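Home Services Pricing About Us Book a Visit Contact

About Kiltero

We tidy homes. Living rooms mostly, plus the hallways, bedrooms and kitchen counters that come with them. Started by Yu-ting Chou with one car and a box of trash bags. Still have the car.

Small jobs welcome. A lot of people call us thinking they need to pick up first so we won't be embarassed for them. Please don't. Wrappers, slippers in odd places, the drawer that never quite shuts, all normal, all fine.

What a regular visit covers: floors swept and mopped, tile and grout lines included. TV cabinet dusted, top and front, knobs too. Ornaments lifted, wiped, put back facing the same way. Wastebaskets emptied and relined, bag folded over the rim so it doesn't slide down in the first hour. Yu-ting is strict on that one. 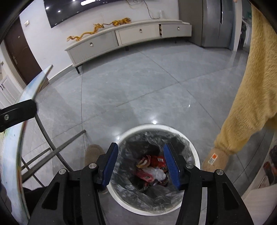 Where we work

Drasov and Rocha, all neighborhoods. Kokik by request, add 3 days notice. We've done over 1,000 visits now, many of them for the same families since the begining. Same person comes each time if we can manage it, if not we'll call you.

Prices

First visit is $199, runs longer than the rest. After that $40 an hour, supplies included. Bags too. If you have your own floor cleaner you like, leave it out and we'll use that.

What we don't do: windows from the outside, moving wall TVs, anything on a tall ladder. We don't throw out papers or open closed drawers unless you ask. Loose stuff on the floor goes in a basket by the door for you to sort.

March fills up fast, spring cleaning and all that, so book early. Phones are on from 8 am. Leave a message if we're out on a job, Yu-ting calls back same evening, usually while eating dinner.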